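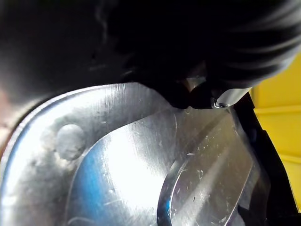 *Brushed steel, small scratches, years of service to come.*

I think we throw out metal things too early, and the reason is nearly always scratches.

A scratched steel surface looks tired next to a new one. Stores know this. The Fukik catalog shows every pan and lid under soft light, without a mark on it, and a month after you buy one it doesn't look like that anymore. Fine lines show up first, then scuffs. People see them and start shopping.

Scuffs on solid stainless are on the surface. The steel under them is the same steel. A raised center still keeps its shape, a rim is still a rim. If a piece is bent, cracked or rusting through, replace it. If it only looks used, keep using it.

I paid 31 dollars for a steel lid in November and my neighbor Innes Imrie told me to polish it every week. I tried that for a while. You can start with 400 grit, go to 600, and finish at 2000 if you have the patience - I didn't. The shine was nice and it was gone after a few washes. Now I wash it with dish soap, dry it with a towel and put it away.

The thrift store in Brimden has a whole shelf of steel kitchenware that people gave up on. Most of it is dull and marked and has nothing else wrong with it. I would rather see those pieces back on stoves than see another box of new ones. Check that the piece sits flat, run a finger along the edge for burrs, and take it home.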